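FILM STUDIES: THE HYBRID FILM
Handout for week 3: Who is speaking? Narration and performance between documentary and fiction
Instructor: Solange Morin

Please read this before the Thursday class. The clips will be shown in class, so you do not need to find the films yourself. If you were absent last week, ask a classmate for the notes on observational style, because I will use the words from that handout without repeating them.

1. Where we are in the course

In the first two weeks we looked at films that ask us to trust them. An observational film says to the viewer: I was there, and I did not interfere. We saw that this promise is never kept completely, but the promise itself matters, because it tells the viewer how to watch.

This week we begin with films that make a different promise, or several promises at the same time. Critics call them hybrid films, docufiction, or creative nonfiction. The names are used in a loose way and I will not ask you to defend one against the others in your paper. In this handout I write "hybrid film" for any film in which real persons perform, for the camera, something that is partly their own life and partly arranged.

2. Two terms to keep apart

Reenactment. A person, or somebody who stands in for the person, repeats an event which is already finished. The viewer usually knows it is a repetition. The lighting may be different, the voice may say "that morning," or the actor may simply look unlike the real person.

Self-performance. A person plays himself or herself in a situation that is set up for the film, but has no original. There was no first time. The dinner we see is the only dinner that took place, and it took place for the camera. The person still eats, gets tired, says something he did not plan to say.

Students often use these two words as if they were the same. The test I suggest is simple: ask whether the event would exist without the film. If yes, and we see it again, it is reenactment. If no, we are close to self-performance. Some scenes will fail the test, and those are good scenes to write about.

3. The main case: "Landry"

Our main example is Yurani Cuervo's feature "Landry." It follows two sisters who close their late father's hardware store, in a town of the same name. The sisters are real, and the store was real. The buyer who arrives in the second half is an actor, and the sisters knew this. What they did not know was how much money he would offer.

Cuervo has described her method in a talk, from which I took these notes:

– She wrote no dialogue. She wrote a page for each day, with a place, a task, and one piece of news that would arrive during the task.
– The sisters could stop a scene at any moment by leaving the room. The camera was not allowed to follow.
– The actor was asked to stay in the town during the whole shoot and to buy his groceries there, so that people would greet him.
– Everything was shot in the order of the story.

The second rule is the most interesting to me. Look at how often the film ends a scene on an empty doorway. On first viewing I thought this was a matter of taste, a kind of quiet punctuation. After I knew the rule, each doorway became a small document of a decision. The viewer who does not know the rule can still feel something of it, I think, but I would like to hear your opinion.
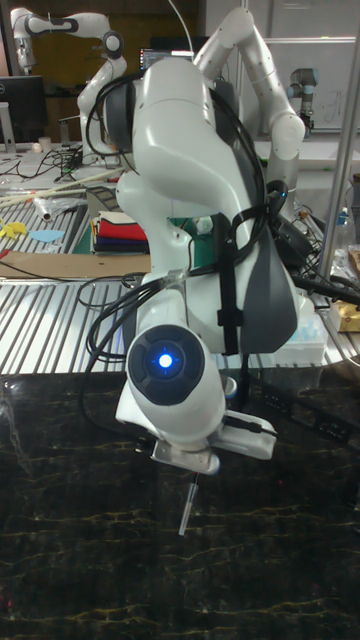 White robotic arm with a thin metal rod over a marble tabletop.

4. Voice-over in the hybrid film

In a classical documentary the voice-over comes from outside. It knows more than the people on screen. In most fiction films with voice-over it comes from a character, and may be mistaken or may lie. The hybrid film can use both, and can move between them without warning.

In "Landry" the older sister speaks over the opening shots. She says the store had a bell on the door and that she hated this bell. Some minutes later we hear the bell, and she smiles. Is the voice-over false? Is the smile? Cuervo recorded the voice after the shooting, when the store was already emptied. So the voice knows the end, but the face does not. This gap in knowledge is where a large part of the feeling in the film comes from.

Compare this with the short film "Piva," which we will see complete (it lasts 20 minutes). Here the narrator is never identified. He says "we" from the first sentence, but we never learn who this "we" includes. He describes a wedding in a river village. The images show the preparation of a wedding, but not the ceremony itself. At the end the narrator says, "and so we went home," and we still have not seen a bride.

Questions to think about while you watch:

– When does the narrator say something the image could confirm, and does the image do it?
– Are there moments when the image seems to answer the narrator?
– Would the film be less honest with a bride in it?

5. The camera as a participant

When a filmmaker appears in her own film, we say the camera has an owner. When she does not appear, but people on the screen look into the lens and speak to her, the owner is present in another way. Both cases are common in hybrid films.

"Drorell" is the most extreme case on our list. The director hands the camera to the main character for one long section in the middle. The picture becomes unsteady and badly exposed, and many viewers find this section the most truthful in the whole film. I ask you to be careful with this reaction. We have learned from news and family videos that a poor image means a real event. A director can use this habit of ours as easily as she can use music.

I do not say that the section is dishonest. I say only that the roughness is a style, and it was kept in the editing room by a person who could have removed it. In your paper, do not write that a shot is "raw" unless you explain what the word means in that sentence.

A second point about "Drorell." After the camera is returned, the framing is calm again, but it is not the same as before. The director now stands farther back. She rarely comes closer than the width of a room. No one mentions it in the film. Watch for the scene in the laundry, where you could expect a close-up and it does not come.

6. Comedy

Writing on hybrid films is often very serious, and the films are often funny. This is a gap in the literature, and a student who wants a less crowded topic may find one here.

Why are they funny? One answer is that people who play themselves do it badly in a way that is pleasant to see. They wait for their turn to speak. They look at the teapot before they lift it. In a fiction film we would call it a mistake by the actor. In the hybrid film we enjoy it, because we see the person and the role a little apart from each other.

In "Clolside," a romantic comedy in which the two lovers were a real couple before the shooting and were no longer a couple at the end of it, this distance becomes painful. The first kiss is charming because both are embarrassed. The last kiss was shot twice and both takes are in the film, one after another. The audience I saw it with laughed at the first take and was silent at the second. I have shown it to around three groups of students since then, and the laugh does not always come at the same place.

Please note also that the genre promises an ending. A romantic comedy must decide. A life does not have to decide in 90 pages of script, and "Clolside" had no script. The director solves the problem with a title card. We will discuss if it is a solution. 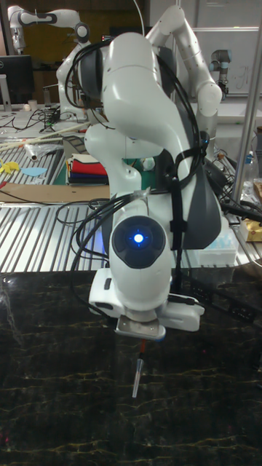
7. Consent and payment

This part will be longer in class than on paper. The main points:

A person who signs a release for an observational film agrees to be shown. A person who signs for a hybrid film also agrees to be changed a little, because the invented part will stay beside the real part and most viewers will not separate them. The younger sister in "Landry" has been asked by strangers if she regrets the sale. There was no sale.

Payment is a difficult matter. Many documentary makers avoid paying their subjects, with the argument that money would influence what they do. In a hybrid film the subjects are working as performers, and it is hard to see why the actor should receive a wage and the sisters should not. Cuervo paid all three the same daily rate. Some other directors share the income later. I would like you to come with a position on this, even if you change it during the discussion.

8. Short paper, first draft

Write 2 pages, double spaced. Choose one scene, not longer than a few minutes, from any of the films in this handout. Describe it first in plain words, without interpretation. Then explain what the scene asks the viewer to believe, and by which means (voice, framing, cutting, performance).

Do not use the interviews with the director as proof. You may quote them, but the film has to support your reading without them. Do not give the plot of the whole film; I have seen it.

Drafts are returned with comments and no grade. The final version is due at the end of May, and you may change the scene between the draft and the final version if you tell me before.

9. Vocabulary for this week

Diegetic sound: sound that belongs to the world of the film, like the bell in "Landry."
Direct address: a person on the screen speaks or looks to the viewer.
Non-professional performer: a person without training who acts in a film. I prefer it to "non-actor," which is confusing when the person is acting.
Release: the signed agreement between the production and the person filmed.
Take: one continuous recording of a shot. Two takes of the same shot are normally not both used – see "Clolside."

For next week: watch the opening of "Drorell" again and write down each time a person looks into the lens.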